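Door sticks at the top corner, only in May

Dzifa Kpodo
The door between my kitchen and hallway starts rubbing at the top corner every May and frees up again by fall. The hinges are tight. Should I plane it or leave it alone?

Issahaku
Leave it. Wood swells in humid months, and if you plane it now you'll have a gap all winter. Rub a candle along the edge and see if that gets you through.

stollside7
Check that the top edge is sealed. Mine was bare wood - the painter skipped it.

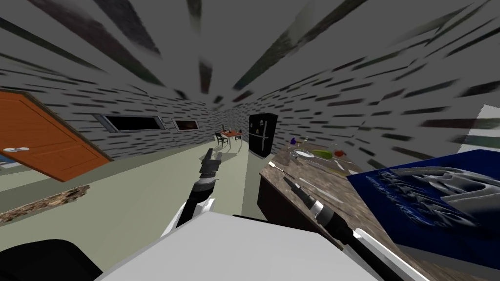 Two coats of clear sealer fixed mine, but wait until the door moves freely before you put it on. Sand lightly first.

Fletora29
just plane it

Comments (2)
Dzifa Kpodo: Top edge is bare. Will try the candle for now and seal it in the fall.
sukcombe846: Do the bottom edge too.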